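Updated 19 November 2025. If you downloaded the January copy, please grab this one instead, as the spelling column has been redone from top to bottom.

# Pail, Basin, Tub: a word list of household vessels

A small open collection of the everyday words people use for the things they carry water in, wash up in, soak beans in and stick under a leaking tap. It covers two districts, Flostham and Pornholm, and it has 60 headwords, each with its local senses, spellings and at least one sentence in the speaker's own words.

I love these words. They're the sort you never look up, so you can live next door to somebody for years before finding out that your "bucket" is their "pail" and that their "bucket" is a thing only for coal. Dictionaries tend to give them a line and move on. I wanted to give them a bit of room!

## What's in the folder

- `words.csv`: one row per sense
- `sentences.csv`: one row per quoted sentence, linked to a sense by `sense_id`

Both are UTF-8, comma separated, with a header row. Open them in whatever you like. Spreadsheets sometimes mangle the accents, so if you see rubbish where an Ó should be, re-import and pick UTF-8 by hand.

`words.csv` has four columns:

| Column | What it holds |
|---|---|
| `sense_id` | short code, stable between versions |
| `headword` | the most common spelling in the sources |
| `spellings` | the other spellings, split by semicolons |
| `sense` | plain-language gloss, with the district in brackets |

Glosses are written in ordinary words on purpose. No "cylindrical receptacle", please, if you send in a correction.

## Basin, bowl, dish

This group gave me the most trouble and the most fun. In Flostham a *basin* is wide and goes in the sink. In Pornholm you can cook a pudding in a basin, and the thing in the sink is a *dish*, or among older speakers a *washing dish*, even when nothing like a dish has been near it. *Bowl* floats between the two and means almost anything with a rim. 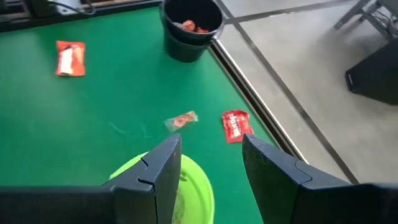 *Round, lime-green, plastic: "basin" in Flostham, "dish" in Pornholm.*

Material hardly ever changes the word, which surprised me. I'd expected enamel and plastic to be kept apart, since the enamel ones are older and people get sentimental about them. Instead, speakers tack the material on the front (*tin basin*, *plastic basin*) and leave the noun alone. Colour does a lot more work. Plenty of households have "the blue one" and "the good one", and nobody who lives there would dream of using a noun at all. I haven't given those headword status, but they turn up all through `sentences.csv` and they're worth reading for their own sake.

One of my favourites, from a Flostham speaker asked what she called the thing under the bathroom sink: "That's the basin for under the basin."

## Bucket and pail

The classic split. *Pail* is still alive in Pornholm, mainly for milk and paint, and pretty much gone from Flostham except in the nursery rhyme. *Bucket* has been creeping in for generations and now covers most of the ground in both districts.

What makes it interesting is the handle. Ask a Pornholm speaker what happens when the handle comes off a pail and a fair few will tell you it's now a *tub*. Same vessel, new noun! Flostham speakers look at you as if you've lost your marbles: it's a bucket with no handle.

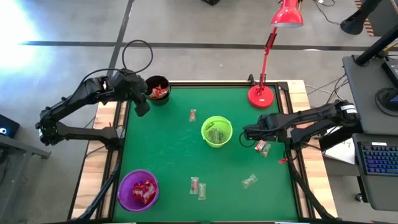 Then there's size. *Bucket* stretches a long way in both directions, and people fix it with whatever's handy: *mop bucket*, *feed bucket*, *kiddie bucket*, *half bucket*. That last one is slippery. Some speakers mean a small bucket, some mean an ordinary bucket half full, and both camps are sure theirs is the only meaning. They're listed as separate senses under the same headword.

## Tub, trough and the odd ones out

*Tub* is for anything you need both arms around, though ice cream and margarine come in tubs too and no one minds. *Trough* is a farm word everywhere except in laundries, where the deep sink is a *trough* in Flostham and a *tub* in Pornholm.

A handful of headwords turn up in a single source. I've kept them in. A word one family uses is still a word, and you never know when somebody else will write in to say their gran said it too.

## Where the words came from

The older material comes from the Ó Riain notebooks, a set of handwritten household lists and shopping jottings that I was able to read page by page and copy out. The handwriting is lovely in places and dreadful in others. Doubtful readings have a question mark at the end of the spelling.

The newer material comes from conversations, mostly in kitchens. Speakers agreed to have their sentences shared. Names, street names and anything else that could point to a particular home were taken out before typing up.

Matching of spellings was done with Hetetti, using its default settings, and then checked by eye. It's great at double letters and hopeless at dropped h's, so *arness tub* had to be fixed by hand.

## Known gaps

- Town speakers are far better covered than farm speakers.
- Hardly any teenagers. I'd love more.
- Pronunciation isn't recorded. I know, I know.
- Cups, mugs and jugs are left out. They deserve their own list and would swamp this one.
- The Pornholm sentences run shorter than the Flostham ones, which says more about my note-taking than about how people talk there.

## Using it

Free for any purpose, with a mention of the list by its title. It's too small for serious statistics. It works well for classroom chats about regional words, crossword setting, and settling arguments over the washing-up.

## Sending something in

Open an issue with the word, the district and a sentence if you have one. Spelling it how it sounds is fine. Please say what the thing was for, too, because "a sort of big dish" could be half the file.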